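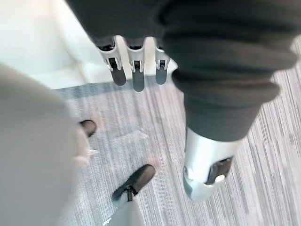 Furnishing Materials I, Clivetbridge evening course
Handout 4: Covers and floor textiles in the living room

What we do in this session

In handout 3 we looked at the fiber itself. Now we go one step up and look at the finished surface: how the yarn is put together, how the cover is fixed on the furniture, and what happens with it when people sit, lean, spill and clean. Please read sections 4.1 to 4.3 before Thursday. Section 4.4 we will do together, with the samples on the table.

4.1 Knitted and woven covers

A woven cover has two sets of yarn crossing at a right angle. It does not stretch much along the yarn, but it stretches on the diagonal, which we call the bias. A knitted cover is made of loops. The loops can open and close, so the cover follows a round shape easily, and often it can be pulled over the furniture without any cutting at the corners.

This is the advantage of the knit, and also its weakness. When a loop is caught by a ring or the claw of a cat, it comes out of the surface and the neighbor loops become tight. Do not cut the loop. Push it to the back with a blunt needle and then pull the fabric gently in both directions until the tight loops relax.

Folds are the second point. A loose knitted cover will always make folds somewhere, mostly where the seat meets the back. If the fold stays in the same place for months, the top of the fold is rubbed more than the rest and becomes thin or shiny there. Move the cover a little each time you put it back after washing.

Write down the answer for your own sofa at home: is the cover knitted or woven? Use the magnifying glass from the kit. Of the 44 students who did this task last year, 13 had written "woven" for a cover that was knitted, so take your time.

4.2 Leather and coated materials

The word "leather" is used in shops for several quite different things. For this course we use four groups:

- Aniline leather: colored through, with almost no layer on top. You can see the pores. It takes up water and fat quickly.
- Semi-aniline leather: the same, with a thin protecting layer.
- Pigmented leather: a thicker layer of color on the surface. More even to look at, and easier for a family with children.
- Coated textile: a fabric back with a plastic layer. There is no leather in it, or only leather dust in the back.

The water drop test: put one small drop of clean water in a hidden place and wait one minute. If the place becomes dark, the surface is open. If the drop stays round, there is a closed layer. The test tells you only this. It cannot separate pigmented leather from a good coated textile. For that you need to see the back of the material, for example under the seat where the cover is stapled.

Light colors are asked for very much at the moment, also by customers who wear dark jeans every day. The dye from the jeans goes into the surface layer and after some weeks it does not come out with soap. In the sales talk you should mention it before the customer decides.

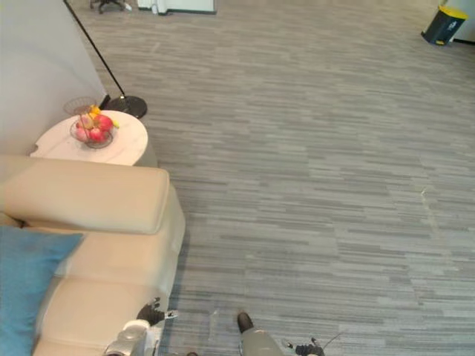 Gladys Waweru does not agree with my order of the groups, and wrote to me that semi-aniline should be taught after pigmented, "as students otherwise think it is the strong one because it has a longer name." I have left the order as it was, but please keep her remark in mind: the strongest of the first three in daily use is normally the pigmented leather.

She also writes that the armrest is the place to inspect first, before the seat. I agree with this fully. Skin and hair fat arrives at the armrest and at the head area, and there the surface layer becomes soft and later cracks.

4.3 Stitching, tufting and panels

When a large surface is stuffed, the filling wants to move. Seams and tufts hold it in place. In true deep tufting, a cord goes through the cover and the filling and is tied at the back, often with a button on the front. In panel work, the cover is sewn to a thin layer of wadding before it goes on the furniture, and the seams divide it into squares or diamonds. Many catalogs say "tufted" for both. On your exercise sheet please write which one you mean.

Points to check:

Length of stitch. Very short stitches in leather work like the holes in a stamp sheet, and the material can tear along them.

Crumbs and dust. Each seam is a small valley. Use the soft brush and go along the seam, then across.

Front edge. The filling is pressed here by the back of the legs. A soft and uneven front edge can come from the design or from tired foam, and you have to put your hand on it to know. 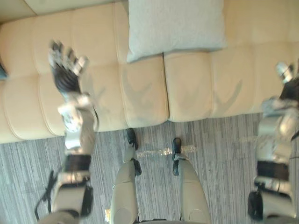 Fig. 4.2. Beige sofa with stitched square panels, light gray throw pillow.

4.4 Exercise with the samples

You work in pairs. Each pair receives 8 samples in an envelope marked Wastska or Laizer. The Wastska envelopes contain covers, the Laizer envelopes contain carpet pieces. After half of the time please exchange.

For covers: write the construction, the result of the drop test, and one household for which you would not recommend it.

For carpet pieces: write whether the pile is cut or loop, and hold the piece under the lamp from two sides. A pattern of short broken lines in several tones of the same color hides dust and footprints better than a plain color, but it has a direction. When two lengths are joined, the direction must be the same, otherwise the seam is visible from the door.

The calculation at the end (the price per square meter with 900 as the total cost) is homework. Forget the waste for now, we add it in handout 5.

Words to learn: bias, pile, loop pile, wadding, tuft, grain, staple, selvage.

Related handouts
Handout 2: Light fastness and the south window
Handout 3: Fibers, natural and man-made
Handout 5: Measuring a room, waste and joins
Reading sheet: The Cliltotier sample book and how to use it
Room change for the May sessions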